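Journée portes ouvertes de l'atelier Semitz

La journée portes ouvertes de l'atelier Semitz est une manifestation annuelle consacrée à la robotique de manipulation, organisée en août par l'association Plurow dans les locaux où celle-ci mène ses essais de tri. On l'appelle familièrement « la Semitz », nom que les habitués préfèrent de loin à l'intitulé officiel, et elle attire aussi bien des familles du quartier que des étudiants, des curieux et quelques professionnels de l'emballage venus en voisins.
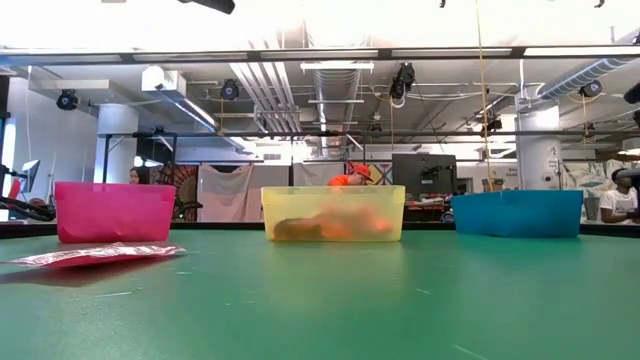
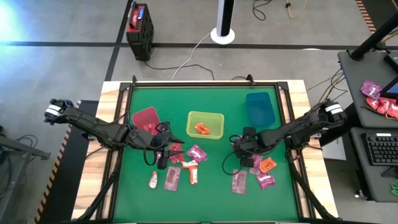
Le poste de tri et ses trois bacs de couleur.

La démonstration de tri est, de l'avis général, le moment le plus attendu de la visite, et il faut reconnaître qu'elle se prête merveilleusement à l'exercice, tant le principe en est facile à saisir, même pour un enfant qui n'a jamais vu de robot de près. Deux bras se partagent une table et doivent ranger de petits produits emballés selon une consigne donnée au début de la séance. Les sachets sont disposés en deux groupes sur le tapis vert, un sous chaque pince, et les bacs attendent au fond, le rose d'un côté, le bleu de l'autre et le jaune entre les deux. L'emballage souple, brillant et froissé, passe pour l'un des objets les plus ingrats à saisir : il se déforme, renvoie la lumière et ne présente jamais deux fois la même prise. C'est justement ce qui a décidé Radomír Vrabec, responsable des essais, à l'adopter pour le public, après deux éditions où l'on empilait des cubes de bois devant des visiteurs polis mais un peu distraits.

Histoire

La première édition fut une affaire modeste, presque improvisée, qui réunit 30 personnes, dont une bonne part de parents et d'amis. Ginette Sutherland, alors secrétaire de Plurow, avait rédigé à la main les invitations et préparé un petit livret que l'on conserve encore à l'accueil. Le bouche-à-oreille fit le reste, et la fréquentation dépasse aujourd'hui les 1 000 visiteurs, ce qui oblige à échelonner les entrées et à prévoir des groupes de 14 personnes au plus.

L'idée d'ouvrir l'atelier lui-même, au lieu de présenter les machines dans une salle louée, revient à Joaquín Cáceres. Il tenait à ce que l'on voie les gaines du plafond, les câbles, les projecteurs et les bureaux encombrés, bref, le lieu tel que les équipes le connaissent en semaine. Ce choix a été longuement discuté, notamment pour des questions de circulation, puis conservé à chaque édition.

Déroulement

La visite commence par une courte présentation, suivie d'un passage au poste de tri et d'un échange avec les opérateurs. Les essais manqués font partie du programme au même titre que les autres, et Dilruba Kodikara, qui anime la plupart des séances depuis 13 ans, a l'habitude de s'y arrêter volontiers pour expliquer comment une prise se prépare et pourquoi un sachet glisse. Les questions des plus jeunes, dit-elle souvent, sont celles qui l'occupent encore le soir en rentrant.

Un second poste, baptisé Malý, permet aux visiteurs de guider eux-mêmes une petite pince au moyen d'une poignée. Il ne fonctionne que l'après-midi et demande en général un peu de patience, la file d'attente étant souvent longue.

Le livret Nustness

Depuis quelques années, un livret intitulé Nustness est remis à l'entrée. Composé par Svatopluk Gajdoš, il rassemble un plan de l'atelier, un lexique de la manipulation et plusieurs pages de croquis annotés. Les anciens numéros, recherchés par quelques collectionneurs fidèles, peuvent être consultés sur place auprès de l'accueil.

Voir aussi

Plurow
Préhension robotisée
Tri automatisé des emballages souples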